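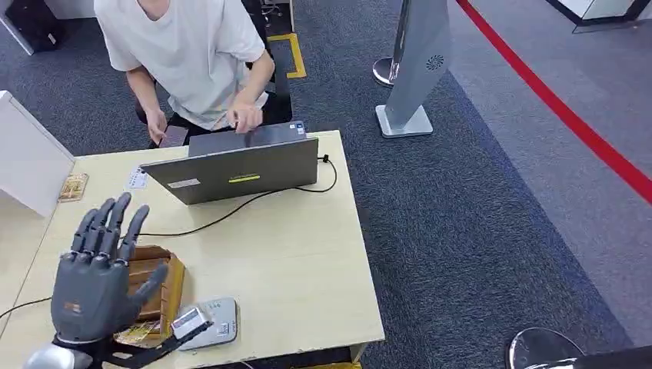 Filed under: Desks, Clutter, Things I Was Told Would Help

December 31, 2024

Every year at this time somebody sends me an article about clearing your desk before January, and every year I read it to the end with my teeth slightly clenched. This time it was Ekkachai, who forwarded a piece from the Nalham newsletter with the subject line "you, surely". It promised 17 steps to a calmer workspace. I counted the ones that involved buying something and stopped when I got bored.

I have nothing against tidy desks. What I doubt is the idea that the desk is where the trouble lies. Look at a desk that people do things at and you'll find the same stuff on it: an open laptop, a black cable wandering off to the right and coming back in a loop, a phone in somebody's hand, an open cardboard box with crumpled yellow packing still down in the bottom of it. Some flat white and grey gadget with small labels on it, and another smaller thing left on top of the gadget, as happens to any flat surface within arm's reach. I fail to see the emergency.

Take the cable. According to the newsletter a loose cable is "visual noise" and should be clipped along the back edge. I tried this two winters ago with a set of stick-on clips from Weltis. They held beautifully for a week, and then I needed the laptop in the kitchen. Out came the cable from all the clips, and back it went into precisely none of them, and the clips are still there, gripping air. A cable that loops about on the desk has slack in it, and slack is what you want when you pull the laptop towards you or turn it round to show someone a spreadsheet. I'll grant that one which runs down towards the front edge will sooner or later meet a sleeve or a mug. So push it back a bit. That is my whole cable method and it's free.

Then the box. I feel quite strongly about the box. The advice is to break it down flat on the day it arrives, recycle the paper and "close the loop". Well, I did that with the lamp from Rollthorpe. The switch went after nine days and they wanted it back in the original packaging, which by then was presumably an egg tray. Quang Mạch had the same lamp, kept his box on the corner of the desk for a month with all the scrunched paper still in it, got told off for it at home more than once, and had his money back by the Friday. I know whose system I'd copy. Yellow paper does look scruffier than brown, I admit. It seems to catch the eye from the doorway.

Where I do give ground is on where the box lives. If it's on the desk it becomes a bin within two days, then a filing tray, and by the time you need it for a return you're fishing out receipts and a dead pen. Floor, under the desk, against the wall. Not on the chair either (I have done this and then stood up to work for an afternoon like a fool).

Stickers I was expecting to disagree about and the newsletter never mentioned them. Ekkachai says a laptop lid should be left plain. I think a stripe of something loud on a grey lid is the most useful bit of decoration you can own. In a room with several grey laptops in it, yellow-green is worth more than any asset label. The little white labels are no good for this at all, you have to bend down and read them.

The stacking problem is the one thing I haven't got an answer for. Put down anything flat with a bit of electronics in it and something smaller will be on top of it by teatime. Quang's view is that you should stand such things on their side so there's nowhere to put anything. Mine fell over, on to the biscuits. The newsletter's view is that you should buy an Ojo riser, so that now there are two surfaces. I looked it up. The page says more than 1,000 happy customers, and I'd like to visit them in March, when the riser has had time to fill up.

So I'm not doing the 17 steps. Tonight I'll wipe the wood where I can get at it, put my box on the floor with its paper in, and move the charger off the diary. The Weltis clips I may try to get off with a hairdryer, though I've been warned it takes the finish with it. If anyone has done this on a pale desk and lived, please say in the comments, and say what setting you had it on.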